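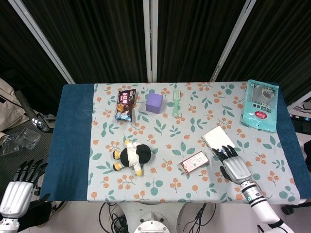 Roscoe Strickland has spent most of the winter trying to decide which hand to buy, and he would like it known that he did not expect to have feelings about it. He runs hardware evaluation at Plilstead, where three humanoid hands have taken turns on the same pair of white and silver arms. The test he trusts least and talks about most is the tabletop one. On a cloth printed with orange berries and green leaves you will find a purple cube, a plastic fork, a crumpled snack bag, a plush toy and a plain white card. "Everyone asks about the toy," Strickland says. "The toy is a gift. You can grab it badly and still look like a genius. It's the card that ends friendships." With the black fingertips at the card's corner, you can see his point: there is very little there to hold.

The hands came from Viltoreck, Sydorenko and Linix, and each arrived with a brochure full of eggs. Strickland is tired of eggs. "I have never had a customer ask me to pick up an egg," he says. "They have bags. They have packages that crackle and slide around."

He ran 500 grasps per hand on the bags alone. Viltoreck's managed 94 clean pickups in its first hundred, then developed what he calls "an opinion" in the thumb. Sydorenko's was slower and duller, and he warmed to it for exactly that reason. The Linix hand has the best fingertips of the lot and a controller that wants to be restarted after lunch. "Mine, too," he adds.

The printed cloth was his idea. A plain table flatters the vision software, he says, and he had already been fooled once, in November, by results that fell apart on the first patterned surface they met. The cost was 15 days of rework and one very quiet meeting.

I asked whether the left hand gets its share of the work. He looked a little guilty. "It gets the trays. We keep saying we'll do two-handed trials next." The log stood at 893 entries for the right hand when I visited. He declined to give the other figure.

As for a winner, he is leaning toward Sydorenko, provided the new finger pads turn up and do what the email says they do. He has asked for a second set of the Linix fingertips as well, and wonders aloud whether one could be persuaded onto the other – a plan neither supplier has been told about. For now the card stays in the test. "I did try a thicker one," Strickland says. "Everybody passed. I threw it out."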